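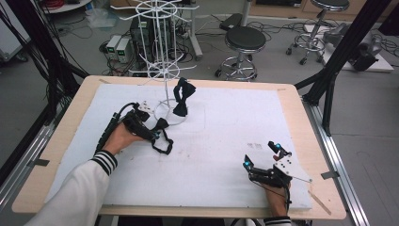
Bow ties: the questions I get most

I've been running the little tie shop at Drotau for a while now, and my inbox has a way of filling up with the same things (especially from February on, when the wedding people wake up!). So I typed up my answers.

Do I have to tie it myself?

Nope! I sell both kinds. Pre-tied ones sit on a band with a hook, and you're dressed in ten seconds. I like a self-tie because it comes out a bit crooked, and I think crooked looks great.

How do I measure my neck?

Wrap a soft tape where your collar sits, slide one finger under it, and read the number. No tape? Use a piece of string and lay it on a ruler. My bands adjust up to 21 inches. If you need more, write to me and I'll sew a longer one — no extra charge.

Black or navy?

Black if the invitation says black tie. For pretty much everything else I'd go navy, and I'd go navy with a gray suit every single time. 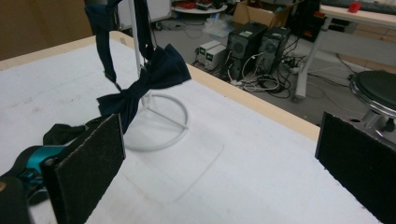
Navy bow tie on a wire stand.

What's the difference between the Lirkerura and the Acharya?

Shape, mostly. The Lirkerura is the big butterfly one, and the Acharya is slim and straight across. Bigger faces and wide lapels can carry the butterfly. I have a small head, so you can guess which one I wear.

Can I wash it?

Please don't put it in the machine. Dab spots with cool water and a plain white cloth, then let it dry flat. Red wine goes to the dry cleaner, sorry.

How do I get creases out?

Hang it in the bathroom while you shower. If that doesn't do it, use a low iron with a dish towel in between.

Can I return it?

Sure, you get 30 days, as long as it hasn't been worn. Custom bands I can't take back.

Do you do group orders?

Yes, and I love them! My biggest so far was 222 ties for the Flilledum choir festival, and I was finding thread in my socks for weeks. For anything over a dozen, give me 31 days.

Page last updated 18 March 2025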